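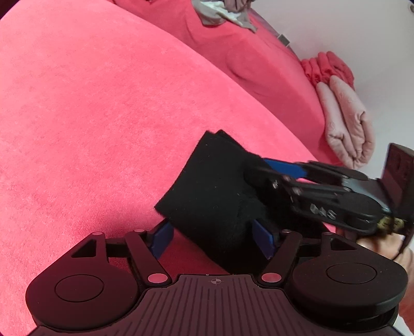

Issue 7

Wysocka have a new EP out on Pedum. I've had it on since breakfast and I have opinions, so mute me now if you've got a job to do.

It's called Vurasmont. I assumed that was a village in the Alps. The press release says it's "a feeling we had in November", so I'll carry on assuming it's a village in the Alps.

Five tracks, the shortest under two minutes. The opener is a kick drum being lowered slowly down a well while somebody upstairs practises the vibraphone. I loved it straight away and I'm a bit annoyed about that, having already written a rude draft.

Track two is the single. You'll have heard it if you've been in any shop that sells one kind of trainer. The drop arrives, looks about, and leaves again. Very polite. My mum would give it a biscuit.

Track three has the guest vocal from Yolanda Haverford, who sings the word "motorway" for almost 60 seconds. By the end I wanted to be on one. She's the best thing on the record and she gets one song, which is how guest vocals have worked since time began.

Then there's the Grutodeck remix. Grutodeck has taken a gentle tune about a ferry and put it through what sounds like a gravel sorter. I played it in the kitchen and the dog went to stand in the hall. Four stars.

The closer I'm still arguing with. Long pads, rain noises, a bit of somebody's voicemail. Every electronic EP has to end with rain and voicemail now, I think it's in the contract. But at the three-minute mark a bassline wanders in that has no business being that good – and I've gone back to it more than any of the others.

Format news, for those of you with shelves. Vinyl is 413 copies. I asked the label why 413 and got a thumbs up. The first 100 come with a print, and they went on sale 1/4/24, so half the people I know thought the whole thing was a prank and missed out. I was one of them. I don't want to talk about it.

Sound-wise, get the download. The stream has squashed the low end of track one flat and you lose the well completely. Proper headphones if you have them. Phone speaker if you'd like to hear just the vibraphone, which I suppose is a sort of remix.

Someone's asked if it's better than the first EP. No. The first one had the handclaps. It's a lot better than the second one, though, and we've all agreed to stop bringing up the second one.

They're touring it in small rooms with, I'm told, a real vibraphone. If you have a van and a strong back, they're looking for you.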